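Brorell Home & Desk Help
Small spaces > Desks and storage

White desk with hutch against a brick wall, drawer keeps going crooked and I can't decide what goes where

Posted by jurkell_jo
April 7, 2019

Hi all! Long time reader, first time I've had something to ask. I finally have a proper desk after years at the kitchen table, and it's the kind with the shelf part on the back (hutch? I keep calling it the upstairs). It's white, it sits against a red brick wall, and I love how the two look together, so moving it to another wall is off the table. Ha.

I have two problems, and they may be the same problem. The first is that I've got all these open square cubbies up top, plus a little arched cabinet with a perforated door, plus a long shelf under the whole thing, and I have no idea what belongs in any of it. Everything I put up there looks like clutter within a week.
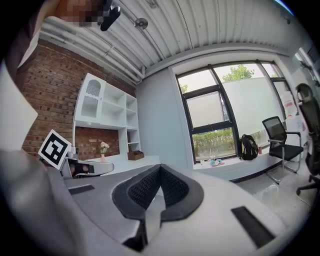 I had all my mail up there in February and it was a disaster. I missed a water bill. So now I've gone the other way and cleared pretty much everything off, and I'm trying to start over properly before the stuff creeps back.

Second problem is the drawers. There are two of them side by side under the desktop and the left one goes crooked when I push it shut. It slides out fine, then on the way back the right side gets ahead of the left and it jams with a gap you could post a letter through. It did it when it was full of paper and it does it now with nothing in it, so I don't think it's the weight. I've taken it out once and put it back and it was good for maybe two days.

What I have for the top so far is a brown wooden organizer with four compartments, a small pink vase with flowers (staying, non-negotiable) and a little black-framed drawing of bare trees that I can't find a home for, so it's lying flat on the desk. 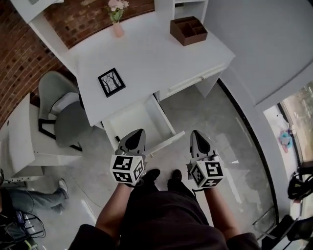

I'd like to keep the front half of the desk clear enough to actually write on, because I do my letters and my class planning there. Is it silly to want one drawer to stay nearly empty? My sister says an empty drawer is a waste. I say it's where I sweep everything when people come over.

Any ideas welcome, for the drawer especially! I'm fine with a screwdriver but I don't own a drill.

Washington Guerra
Member, 222 posts

Drawer first, as it's the easy one. When one side gets ahead of the other, the two runners aren't lined up, or one of them has a loose screw. Pull the drawer all the way out and look at both runners with a flashlight. I'd bet you find the back screw on one side has worked loose and the runner has dropped a hair. Mine did exactly that on an old Petero desk and I fought with it for months before I got down on the floor and looked.

Push the runner back up until it matches the other side (measure down from the underside of the desktop, front and back, both sides), then tighten it. If the screw just spins, the hole is worn out. Take the screw out, put a couple of wooden toothpicks in the hole with a dab of wood glue, snap them off flush, let it dry overnight and put the screw back in. No drill needed. Then wipe out the tracks with a dry cloth, you wouldn't believe the fluff that gets in there.

Check that the drawer box itself is square too. Measure corner to corner both ways and if the two numbers don't match, it has racked, and you need to press it back into shape and tighten whatever holds it at the corners.

Keep the empty drawer. Your sister can come and look at my full ones.

abouzeid_fan
Member, 7 posts

just put candle wax on it

Tilly_at_the_desk
Member, 200 posts

I'm no use on runners but I do love a hutch! I've had one for years and what finally worked for me was giving the cubbies to things I don't touch every day. Yarn, the good envelopes, a plant, a couple of books. The stuff you grab constantly wants to be at hand height, so pens and scissors and stamps in your wooden organizer, pushed to the back so you've still got your writing space in front.

Mail goes in the arched cabinet if you must have it up there, but only if you promise to open it on a set day. I'd honestly keep bills out of the hutch completely after the water bill thing (been there, mine was the car insurance). One tray by the front door works better for me.

And leave a couple of cubbies with nothing in them. It feels wrong for a week and then you stop noticing.

For the tree drawing, try it standing on the long shelf, leaned against the back. It'll look lovely up there and you won't have to put a nail in that brick. If it slides, a bit of poster putty under the bottom edge will hold it. I got mine from Abou Zeid's, the little hardware place, but any kind will do.

jurkell_jo

Washington, it WAS the back screw! Left side, hanging on by a thread. Toothpicks are in and the glue is drying, so the drawer is living on my bed tonight. Tilly, the trees are going up on the shelf in the morning. I'm still thinking about the mail.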